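# The Open Drawer

I have held a position on drawers for most of my adult life, and I've lost friends over it, or at least I've lost one friend for the length of a dinner.
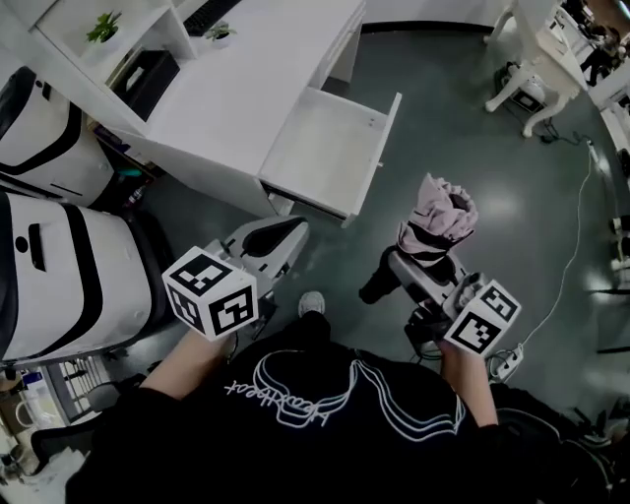
## A desk drawer should be for cloth

Pens do fine in a cup. Receipts belong in an envelope, and from there in the trash. The drawer of a desk, that one wide shallow box we all got for free with the furniture, should be given over to soft things: handkerchiefs, dust cloths, a spare T-shirt, the scarf you take off at ten in the morning and can't find at five.

I know how this sounds. Gordon Penner, who shared an office with me for six years and shared his opinions for all of them, called it "keeping your laundry at work." Gordon's own drawer held three dead calculators and a layer of staples so fine you could have sown it. He cut himself on it twice a month and saw no connection.

Think about what happens in a hard-goods drawer. You pull it open and everything slides to the back. You push it shut and everything slides to the front, and one object, usually a ruler, stands up and jams the whole business for the afternoon. Cloth doesn't do this. Cloth stays where it was dropped, looking sorry for itself. You can slam a drawer of cloth. I recommend it, after certain phone calls.

## Against the perfect fold

Now we come to the part where I part ways with my own side. There is a school of thought, strong in my family, that holds a thing must be folded before it may be put away. My neighbor Vangelis Karagiannis folds his dish towels in thirds, then in half, then stands them on end like paperbacks. His brother Apostolos folds his the same way and irons them first. They are both kind men and I wouldn't want to be a towel in either house.

I went through a folding period. I read the book, I bought the little dividers (Votell, the gray ones, they warp), and for one entire May I could have shown you my drawers without shame. What I couldn't do was get anything out. You reach in for the pink one and the row falls over, and then you're standing there at seven in the morning rebuilding a monument to a washcloth.

A crumple is a perfectly good shape. It has a top you can grab. It fits beside other crumples with no planning at all, and it tells you at a glance that it's in use, where a folded thing always looks as if it's being saved for company. If it's a dress shirt, fine, hang it up. If it's a rag, let it be a rag.

## The surfaces, meanwhile

The real enemy of a small room is the flat surface at elbow height. I own a Sturkum desk, which cost me 200 dollars and an evening with a hex key, and within a week its top had become a landing strip. The same goes for shelves. A cubby with one small plant in it is a fine sight. A cubby with one small plant, a lint roller, a bowl of foreign coins and a warranty card is a cry for help, and the plant knows it.

So my rule is that soft things go in the drawer, living things go on the shelf, and everything else has to make a case for itself. The space under the desk is exempt. Every home needs a place where small bright odds and ends can sit in the dark without being judged, and I'd sooner it was there than in the hall closet, where they fall on guests.

Milovan Georgiev, reading a draft of this, wrote in the margin that I'd devoted around 700 words to where a person puts a rag. He also asked what I do when the drawer is full. I open it, take out whatever's on top, and use it to dust the shelf – he could try this with his own shelf, which I've seen.

The one thing I can't defend is leaving the drawer open. I do it constantly. I pull it out, drop something in, remember the kettle, and come back an hour later to meet the corner of it with my hip. My wife has suggested closing it. I've told her I'm considering the matter, and that I may need to write to Gordon.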